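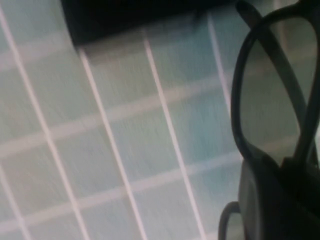 开放日上看机械臂演示,抓眼镜这一项到底该看什么?

提问 发表于 19/08/2021
分类:机器人与自动化 / 参观与展会

上周去了 Nillident 的开放日,在他们二楼的实验区看了一个机械臂桌面抓取的演示。桌上铺的是浅绿色带白格子的垫面,放了一副黑框眼镜,镜片是深灰色的。机械臂要做的是把眼镜拿起来,放进旁边的盒子里。旁边有一块屏幕,同步显示手腕上那个小摄像头的画面。

我不是这个专业的,在工厂里做设备维护,平时接触的是传送带和气动夹具,协作机器人只碰过两台。单位让我去看看,回来写一份参观小结,说明这类东西能不能用在我们的分拣工位上。现在小结写到一半,有几个问题现场没来得及问,想请教一下:

一是手腕摄像头的画面一动就糊得厉害,格子线都拖成了一道一道的,眼镜只剩个大概轮廓。画面糊成这样,它靠什么判断眼镜在哪里?

二是为什么要选眼镜?我原来以为演示会用方块、瓶子一类的东西。讲解员说了一句“眼镜比较难”,没有展开。

三是垫面上的白格子有什么用?是给机器看的还是给人看的?

四是这种演示对我们判断能不能买有多大参考价值?他们现场连续做了 11 次,我看的时候有成功也有失败的,失败的时候操作员会把眼镜摆回去重来。我没有记每次的结果,现在有点后悔。

补充一下,我们的工位是分拣小包装的五金件,用塑料盒装,形状规则,但是盒面反光。预算还没批,所以不用推荐具体型号。

——————

回答一(被采纳)

做过几年视觉抓取的集成,按你的顺序答。

画面模糊的问题。手腕摄像头跟着手臂一起动,离桌面又近,手臂稍微快一点,画面上的位移就很大,曝光时间里像素就拖开了。室内灯光不够亮的话,曝光时间会更长,拖影更重。常见的做法有两种。一种是走到预抓取的位置先停一下,等画面稳了再拍一张,用这一张算位置,运动途中的画面不参与计算。另一种是用学习出来的策略,连续吃进画面,糊的帧也一起用,靠前后多帧和关节角度来补。你在屏幕上看到的是全过程的画面,不等于它每一帧都拿来定位。Nillident 用的是哪一种,光从屏幕上看不出来,要问他们。有一个简单的观察办法:看手臂在下抓之前有没有明显的停顿。每次都停,多半是第一种。

还有一点容易忽略,很多系统在桌子上方或者侧面另有固定的摄像头,定位主要靠那一路,手腕上的只管最后一小段。你可以回忆一下架子上有没有别的镜头。

为什么选眼镜。眼镜对抓取来说麻烦的地方比较集中。镜框细,能夹的位置少。镜片透光又反光,深度相机打上去经常是空洞或者错误的数值。带颜色的镜片会透出底下的桌面颜色,分割的时候容易把镜片当成背景。镜腿可以折,折起来和打开是两种外形,半开又是一种。黑色的框吸光,有些结构光相机对黑色亮面塑料的效果也不好。所以拿眼镜来演示,多半是想说明他们的方案能处理透明件和细杆件。如果换成方块,十年前的系统也能做,说明不了什么。

垫面的格子。没有看到他们的标定文件,我不能肯定。一般来说,单纯的白格子不是标定板,标定通常用棋盘格或者带编码的图案,而且标定完就收走了。格子垫常见的用途是给操作员摆放物体时做参照,比如规定眼镜放在第几行第几列,这样每次的起始位置可以重复,也方便事后统计哪个区域失败多。对学习类的策略,格子也给画面增加了一些纹理,有人认为有帮助,也有人故意换不同的垫面,避免模型记住背景。下次去可以问一句“换一块垫子还能不能抓”,这个问题很有用。

参考价值。对你们的工位,我认为参考价值有限,但不是没有。你们的件形状规则,难点在反光,和眼镜的镜片有一点相通。真正要看的是下面这些,演示里基本看不到:

节拍。演示一般不赶时间,一次抓放用多少秒,你们的工位要求多少秒,这个差距要先算。

连续运行。做 11 次和一个班做 2000 次是两件事。中间的失败怎么处理,有没有自动重试,需不需要人过去摆回来。你说现场是操作员摆回去的,写小结的时候这一句要写上。

换件。来了一种新的包装,要重新采数据、重新训练,还是改几个参数就行,由谁来做,要多久。

安全和空间。协作臂也要做风险评估,不是买来放在人旁边就可以。

我的建议是小结里把“看到的”和“推测的”分开写,最后列一张问题清单,发给对方技术,让他们书面答复。能带样件去测最好,带你们自己的盒子,要带旧的、有划痕的、标签贴歪的,不要挑新的。

——————

回答二

补充一点现场的情况。我也去了那个开放日,不过是下午场,上午的我没看到。

我看的时候站得比较靠前,抓眼镜这一项手臂下去之前是有停顿的,不长。夹爪夹的是镜框,没有去夹镜片。失败的那几次,有一次是夹住以后提起来滑掉了,还有一次是夹爪从旁边过去了,没有夹到。讲解员说下午场换过一次夹指上的垫片,我不知道上午用的是哪种。所以你和我看到的效果可能不一样,小结里最好写清楚是哪一场。

隔壁 Trellov 的展位也有一台,抓的是软包装袋,用吸盘。如果你们是盒子,其实吸盘更值得看,盒面平的话吸一下就起来了,反光对吸盘影响小一些,只要位置给得差不多就行。我们厂里去年上了一套吸盘的,装纸盒,夹爪完全没用上。

Longo 那边只有视频,没有实物,可以不看。

另外开放日的资料袋里有一张报名表,可以预约带件测试,一次 40 分钟,要提前填。我填了,还没有回复。

——————

回答三

演示都是调好的,看看就行,别当真。我们之前看 Hometti 的演示也挺好,装到线上以后光线一变就不行了,最后在外面加了个遮光罩才算稳定。建议直接要求试用,不给试用就不用谈了。

——————

提问者追加

谢谢各位。我去的是上午场,停顿这一点我回想了一下,应该是有的,但是不敢肯定,小结里就写“未确认”。固定摄像头我没有注意看,当时一直在看屏幕。

吸盘的方案我会写进去。我们的盒子有一面带挂孔,不知道会不会漏气,这个我自己拿个吸盘在车间先试一下,用现成的气源就可以。

遮光的问题我们也会有,工位靠窗,下午有阳光直接照进来。

预约表我翻到了,在资料袋最里面,今天填完发过去。问题清单暂时列了这些:是否有固定摄像头;下抓之前是否停下拍照;换垫子、换灯光以后是否要重新调;失败以后能否自动重试;新包装导入需要的时间和人员;夹指垫片的更换周期。还有遗漏的请在下面留言。

回答一的追加:再加一条,断电或者急停以后怎么恢复,手里夹着件的时候急停,件会不会掉。你做维护的,这一条以后每天都会碰到。

回答二的追加:挂孔那面朝下放就可以了,我们有一种盒子也是这样处理的,来料的时候让前面工序统一一下方向。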